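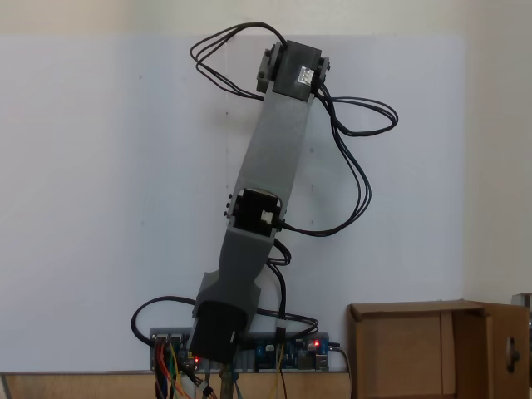 Up at 8 and straight to the bench, before coffee. I wanted the cables sorted today, and I got maybe half of it done. The black wires at the top still stand up in a big loop, and the ones from the elbow hang slack down the right side toward the boards. I bought a bag of small ties from Kadrić on the way home last night, 109 in the bag, and used a few on the spare lengths in the drawer to see how tight they pull. Too tight if I'm not careful. The loop on the left I'm leaving alone until I've decided where the strip will sit.

Cleared the rest of the room after that. Two boxes of old Jullholm shelf parts went down to the hall. Found the small screwdriver I'd been missing since September, under the radiator with a lot of dust. Wiped the shelves, swept, moved the lamp to the other side. Better light for reading the screw heads.

Aslı came by after lunch to return the crimping tool. She thinks I should label every cable at both ends before I tie anything. She's probably right, and it means undoing the drawer ones. She stayed for tea and told me about the flat on Trirlow, which they didn't get.

Wrote to Zdenka about the longer leads. She has 77 cm ones and will post four.

Soup for supper, the last of the lentils. Need bread, masking tape, a pen that writes on tape. Back hurts from leaning over. Bed by ten if I can.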